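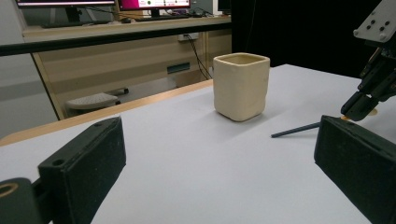 The Sondov Evening Group, which most of you know as the group for people who eat when they're sad, bored, worried or just home alone, met at seven on Friday, May 29, 2026, in the long room at the Adero Center. Jyoti Sengar led the meeting and I, Sekar Halim, took the notes, so any mistakes are mine and I'm happy to fix them. We opened the way we usually do, with everybody who felt like it saying how the month had gone, and it was a mixed bag, as it tends to be when the weather turns and the cookouts begin. Jyoti had asked us to think about one dish or cup at home that we always reach for, and what we're feeling when we do. For anyone who'd like to try it before next time, a plain one is easiest to start with, like the squarish cream-colored cup with the wide rim on the white table. Think about what you would put in it on a good evening and what you would put in it on a bad one, and write down both without scolding yourself.

Notes from January and April
The April notes were accepted with one change. I had written that Mrs. Dwivedi "gave up" bread, and she would like it known that she did no such thing and has no plans to. We also went back to the January notes, where we had promised to look again at the question of the scale, and that took up a good part of the evening (see below).

The scale
As newer members may not know, the scale has been in the closet since January, when we agreed to try some meetings without it. Jyoti asked how people felt. Several said they had slept better the night before a meeting than they had in years. One member said she missed it a little, because she lives alone and liked having somebody there when she looked at the number, and there was a lot of sympathy for that. Another told us that he had reached 169 twice in his life, that both times he was too frightened of gaining it back to enjoy it, and that he would be glad never to talk about it again. We went back and forth kindly for quite a while. What we settled on is that the scale stays in the closet during meetings, and anyone who wants company while using it can ask Jyoti for a few private minutes afterward.

Eating after a loss
This was the main talk of the evening, and I won't write down what people shared, as we agreed long ago that such things stay in the room. I can say that it went well past the time we had set aside and that we let it. Jyoti's suggestion was to have one meal a week sitting down, at a set time, with somebody on the phone if there's nobody across the table. Four of us have paired up to try it on Sunday evenings. If you'd like a partner, please tell me and I'll match you with someone who eats at a sensible hour.
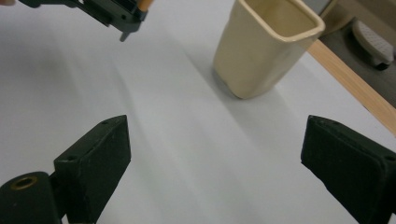
Jyoti added that the meal doesn't have to be a healthy one, or even a proper one, and that toast is perfectly fine. She would just like us to be there while we eat it. Mrs. Dwivedi said she was pleased to hear toast spoken of so warmly.

Walks
The lake walk is still on for Saturday mornings, slow group and slower group, and both end at the same bench. There was a request for a shorter loop for those with bad knees. I walked one last week with my sister and it took us 46 minutes, with a long stop to look at the ducks, so I think it will do nicely.

Money
We have $500 from the Fostis Fund, for which we're very grateful. The room cost $49 this month and will cost the same in June. Jyoti would like to use part of the rest for a guest speaker on sleep and late-night eating, and everyone liked the idea. She'll make some calls.

Other things
The lending shelf is short on cookbooks for one person. If you have one you've finished with, please bring it along.
Somebody left a gray cardigan on the coat hooks. It's at the front desk.
The parking lot will be repaved in June, so please use the side street and leave a few extra minutes.

We closed at ten to nine and stood talking on the steps until it got dark. The date of the June meeting will go out by email once the center has confirmed the room.

Sekar Halim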